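The woman who carries three cards

Imelda Ocampo used to own a wallet so thick she sat at an angle. Her physical therapist noticed before she did. "She asked if I'd been in an accident," Ocampo says. "I said no, I'd been in a lot of drugstores."

That was in February. She emptied everything onto her dining table in Grellton and found 78 cards, among them a gym pass from a gym that is now a bakery. She has been sorting other people's ever since - first her neighbors', then friends of her neighbors', up to 16 wallets in a good month. She charges eight dollars and coffee.

The work happens on a flowered tablecloth of gray ferns and orange roses, which she describes as "the only pattern that hides crumbs and also shows a dropped card." A clear acrylic holder stays on the table the whole time. Whatever the owner uses every week goes in there, standing up. Everything else has to argue its case.
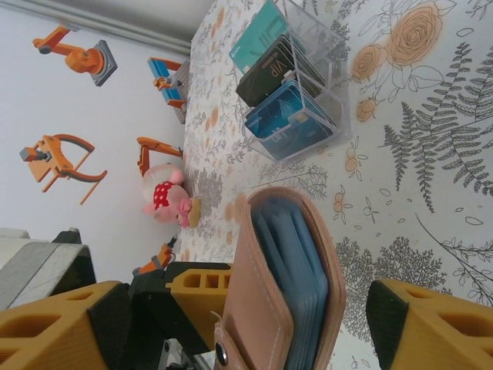
On leather

Ocampo is fond of leather wallets and doesn't trust them. "Leather is too polite," she says. "You push in one more card and it stretches for you." A snap, in her view, only encourages people. "They think if it closes, it's fine. My suitcase closes too, if I kneel on it."

She is just as firm about status. Anything with VIP printed on it gets a hard look. "Very important to who? When did they last call?"

Her friend Fenna Aerts, who had come by for the coffee, pointed out that Ocampo herself keeps a library card from a city she left two moves ago. Ocampo said that was different and got up to find the milk.

Then there are the felt ones, with clear plastic sleeves inside like a tiny photo album. She has a soft spot for pink felt and stitched edges, and she'll let a person keep more in one of these than she probably should.
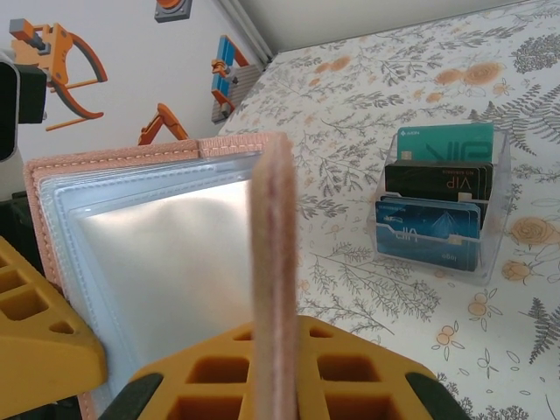
What goes back

The rule is that the owner does the refilling. Ocampo sits on her hands, or says she does. Most people take the bank card first, then stall. One client, Gertraud Reisinger, spent longer on a sandwich shop punch card than on her insurance. It was two punches short of a free lunch.

"I told her to go eat the sandwiches," Ocampo says. "She took me along for the second one."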